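Open day at the Gretport lab, anyone else go?

tidewrack
Went to the open day at Gretport and stayed for most of the two-arm table demo. The leaflet described the task as transfer of floating objects from a water tray to a bucket. In practice that means toy fish, a toy net and a shallow blue tray, with one arm either side. I was expecting blocks and pegs, so this was more interesting than planned. Posting what I have in case others were there and took better notes on the control side.

The staff gave a short talk first. The programme is called Prurkach and has been going since last November. They said the training set for this one task is 288 recorded runs, all on the same table. I asked about force sensing at the wrist and was told the policy does not use it.
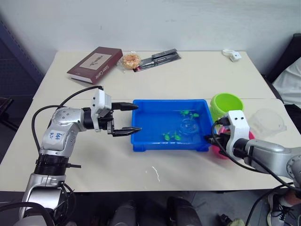

Posted by tidewrack | October 2025 | Robotics and Automation > Visits and shows

Both grippers are parallel jaw with flat black fingers, and in that shot they are at the two ends of the tray. I would have expected more trouble from the water than from the fish. A shallow tray with a raised rim gives a small surface, and anything that touches the side sends ripples across it. The fish are light and drift. The arm has to close on a position that has changed by the time it gets there, unless it replans on the way down.

Does anyone know what control rate they run? The talk skipped it.

huet_bearing
I was in the afternoon group. We were told 100 Hz for the joint commands and a much slower rate for the policy, with interpolation between the two. No figure given for the slower one. I asked twice.

Force sensing would not help much here in my view. The load of a toy fish in a net is close to nothing compared with the weight of the wrist.

Davo_fan
It would help with the tray. If the left arm is meant to steady the tray by the rim, you want to know whether you are touching it. A finger a few millimetres off the rim and a finger resting on it look nearly the same from a head camera.

tidewrack
Was the left arm meant to be steadying the tray? I took it that way, but the presenter never said so.

Davo_fan
It is the only sensible job for it. The right arm does the net work.

huet_bearing
I would not assume that. An arm can be left in a parked pose because the recorded runs left it there. The policy copies the pose along with everything else. If you want to know whether it matters, move it away and measure the success rate without it.

slowservo
Did not attend, so take this for what it is worth. I have spent years on pick and place in food packing and I can't see what this shows. A fixed funnel and a pump would clear that tray faster than any arm. Two arms, that much cabling and a room full of staff, for four fish.

tidewrack
The point is not throughput. A net is a tool with a flexible part and the object in it is loose. You have to get the rim under the fish, lift it level enough to keep the fish in, carry it across and tip it over a bucket. Each of those is a separate way to fail. A pump tells you nothing about any of them.

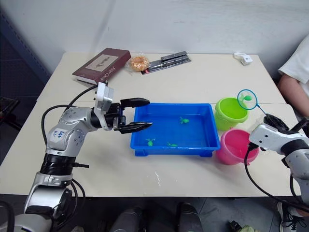

Fish no. 4 in the net, over the green bucket. Three still in the tray.

What I noticed in that one is the grip. The net is held by its handle, which is thin, and flat fingers on a thin handle allow rotation about the grip point. I would have put a square sleeve on it. Perhaps they want to avoid special tooling, in which case fair enough.

slowservo
So it slips if the rim catches the tray. That is a fixture problem and you solve it with a fixture. I don't accept that more recordings are the answer to a bad handle.

huet_bearing
Partly agree. But the fixture answer only works if you own the tool. The stated aim in the talk was household objects as bought, and nobody is going to fit sleeves to everything in a kitchen.

Also worth saying that the table was not cleared for it. There was a hardback of Sister Carrie at the back and some packaged bits next to it. With the usual bare table you learn very little about how the vision copes.

Davo_fan
Static clutter at the back edge is easy, though. It never comes between the camera and the tray. The gripper covering part of its own work area is the harder case, and the right one does that to the buckets.

huet_bearing
True. I would like to have seen the tray shifted by a hand's width between runs. Our group asked and ran out of time.

tidewrack
Same with ours. I have written to them about the policy rate and the parked arm question and will post the reply if I get one.

slowservo
Ask for cycle time as well.

Related threads
Gretport open day: parking and which entrance
Huet wrist units, backlash after a year of use
Cable routing on two-arm benches
Davo controller will not save tool offset
Thin handles and flat fingers, what do you use?

Thread viewed 1,702 times
Contact | Forum rules | Copyright of posts remains with their authors | Back to top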